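Robotics Club: Bedroom Task Moves to Simulation 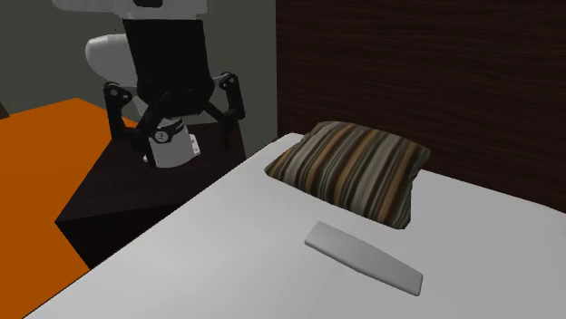

By Yupin Phetsri | Handcombe Robotics Club | Sat 28 December

The simulation group has finished the bedroom scene for the Zullar student challenge. The arm is mounted on the cabinet next to the bed, with a two-finger gripper. Two objects are on the bed: a striped pillow and a flat gray slab. The bed surface is modeled as rigid for now.

The first task is to pick up the slab and put it down on the other side of the pillow. A scripted baseline ran 452 trials and completed 64. Most failures came at the approach, where the fingertips touched the bed before closing. Lowering the approach speed helped a little. Changing the wrist angle helped more, and the new setting is in the shared folder under "flodari-2."

The pillow task is on hold until the contact settings are fixed. Grip force is capped at 50 percent in the meantime.

Members who want to submit a controller should use the August build of the simulator. Older builds load the bed at the wrong height. Send log files with the entry, including failed runs.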